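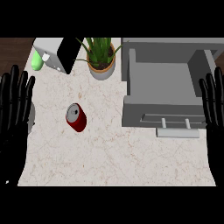 Do you need a five-fingered robot hand to pick things up around a kitchen?

For most items a two-finger gripper will do the job, and a full hand starts to pay off when the item has to be turned, tilted or used after it is picked up.

That is the short version of what we learned from comparing two hands and one plain gripper in simulation. We ran the tests over two weeks in July. The hands were the Betov, which drives each finger separately, and the Hoani, which is cheaper and links some of its joints together. The gripper was the Willano, a parallel-jaw model of the type found in most labs. All three were computer models supplied by their makers. No hardware was involved.

The setup was a virtual marble countertop with a few props on it. The main ones were a red soda can lying on its side and a gray cabinet with a bar handle on its drawer. A potted plant and a white appliance stood farther back, and we counted it as a fault if an arm touched either of them. The hands worked in pairs, one on the left and one on the right, both black, seen from the robot's own viewpoint.

We used 6 tasks and gave each device 50 tries per task. The starting position of the can moved a little each time. A person drove the hands with tracked gloves for the first round, and a trained controller took over for the second.

Picking up a can on its side sounds easy. With the gripper it mostly was. The operator lined up the jaws across the body, closed them and lifted. The trouble came when the task called for standing the can upright. The Willano had to tip its whole wrist over, and the wrist often hit the counter before the can was level. The Betov could roll the can between thumb and fingers and set it down on its base. The Hoani managed this too, but more slowly, and it dropped the can more often.

The drawer went the other way. A bar handle held off the front by two posts is close to ideal for a parallel gripper. The hands could hook it with two fingers, and that worked, but the fingertips sometimes slid along the bar or jammed between the bar and the drawer front. We logged 121 faults across the whole test, and the drawer produced more of them than any other task.

Camera position mattered more than we had planned for. From a head-level camera, a raised hand covers a good part of the counter. Operators learned to keep the hands low and to the sides until they were ready to reach. The controller never picked up that habit, and its results improved when we added a second camera at each wrist.

Simulation has limits, and contact is the big one. A virtual can does not dent, and friction is a number someone typed in. We changed that number 5 times and saw the Hoani's results swing widely. The Betov's moved less. Anyone choosing between them should ask for a trial on real objects first.

The makers' models are free to download, and setting up either hand took us most of a day. The gripper took an hour.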